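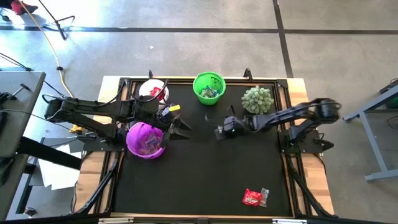
Buckets holding assorted items along a black tabletop.

The Case for the Shared Storeroom
Opinion

Every December, towns across the region close their books on the year and find the same line in the accounts. It is the line for supplies. Paper, glue, folding chairs, paint, extension cords, first aid kits and tablecloths are bought by one department, stored by another and bought again by a third. The sums are small enough to escape debate. Taken together over several years, they would pay for work that residents have been told must wait.

The town of Fallavley offers a useful case. Until recently, its library, its senior center, its two elementary schools and its recreation office each kept a separate supply closet. Each had its own key and its own ordering habits. When the town asked for an inventory, the offices reported 373 kinds of items among them. Of these, 42 were held in all five places, often in amounts that would have lasted any one office for years. The senior center had poster board it had no plans to use. One of the schools was placing an order for poster board that same month.

The response was a single storeroom in the former Adwood furniture building, open to every public office in town and, on Friday afternoons, to registered community groups. It has been criticized, and some of the criticism is fair. It is the view of this page that the storeroom should be kept, funded properly and copied elsewhere.

The first objection concerns convenience. A teacher who once walked down the hall for markers must now plan ahead, and a teacher's time is worth more than a box of markers. We accept the point. The storeroom should never have been presented as a replacement for every drawer and shelf in every building. Offices need a modest working stock close at hand. What they do not need is a five-year reserve of items used twice a year. A weekly delivery run, which the town considered and dropped from its first budget, would settle most of these complaints and ought to be restored.

The second objection is that shared goods are treated carelessly. Experience in Fallavley gives this some support. Scissors came back dull, a projector came back without its cord, and bins that had been sorted by type were returned mixed. These are real costs. They are also the costs of any lending service, and public libraries have managed them for generations with due dates, labels and a person at the desk. The storeroom opened with labels and no person at the desk. It is not surprising that the labels did not hold.

The third objection is the one heard most often from larger towns, where officials say that modern purchasing has made the question out of date. Suppliers such as Tedent and Rizk will deliver within days, they say, so there is no reason to keep much stock of any kind. The argument would be stronger if the closets were empty. Fast delivery has made it easier to order without looking, and an office that can have a carton by Monday has little cause to ask what is already on the shelf. Delivery charges and minimum orders also fall hardest on the smallest buyers. A senior center that needs 2 rolls of tape should not have to buy a case.

There is a further benefit that does not appear in any ledger. Community groups in Fallavley may now borrow tables, chairs and craft supplies for an annual fee of $42. A new parents' group or a neighborhood cleanup can begin its work without first raising $500 for equipment it will use on a handful of weekends. Towns often say that they wish to encourage civic life. Lending a group its chairs is among the cheapest ways to do so.

We therefore urge the town to take the following steps in the coming budget. It should pay for a part-time attendant, restore the weekly delivery run, and require each office to check the shared list before placing an order for common goods. Neighboring towns should begin with the inventory, which costs little and commits them to nothing.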